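Re: [cacao-process] Alkalized powder and flavanol loss
From: Miyuki Imai
Date: July 18, 2024

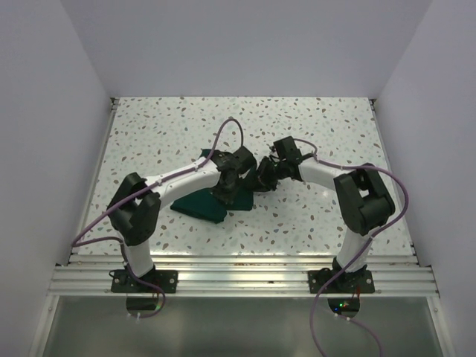

Does Dutch-process cocoa keep any useful amount of flavanols?

It keeps a small share, and how small depends on how far the pH was raised. Light alkalization leaves a measurable amount. The dark and black powders have lost nearly all of it by the time they are bagged. If flavanol content is the reason for buying the powder, buy natural and ask for the lot sheet.

Noboru Kaneko wrote:

> We switched from the Ridgate natural powder to the Gavbridge
> alkalized for the drink mix. It disperses better and the sour
> note is gone. The old label copy has a line on flavanols per
> serving. Can that line stay if we raise the cocoa in each
> serving by 2 grams? Also, is it worth asking Yoshida to run
> the bars at a lower conche temperature? They are at 72 C now
> and could go to 60 C.

On the label line: take it off until you have a test on the new powder. The old number came from the natural lots and says nothing about the Gavbridge material. Adding 2 grams per serving will not make up the gap if the powder is a dark grade, and it adds fat and bitterness you will have to formulate around. Total polyphenol results are no substitute. That assay picks up other compounds and reads high on alkalized samples. Ask the lab for monomers through decamers by HPLC, and have them report epicatechin and catechin separately. Alkali treatment converts part of the first into the second form, so the ratio tells you something about how hard the powder was treated.

On the conche: time matters as well as temperature, and you didn't give the hours. At 60 C you will need a longer run to drive off the same acetic acid, which may cancel what you save. Most of the loss happens earlier, in fermentation and roasting. I would look at the roast curve before asking Yoshida to change anything.

For sampling, pull 400 grams per lot, split it, and keep half sealed in the dark. We did this in April with the Dedside nibs and the retained half settled an argument with the supplier over moisture.

Please send the pH of the Gavbridge powder in a 10 percent slurry if you have it. The color name on the bag is not enough to go on.

Miyuki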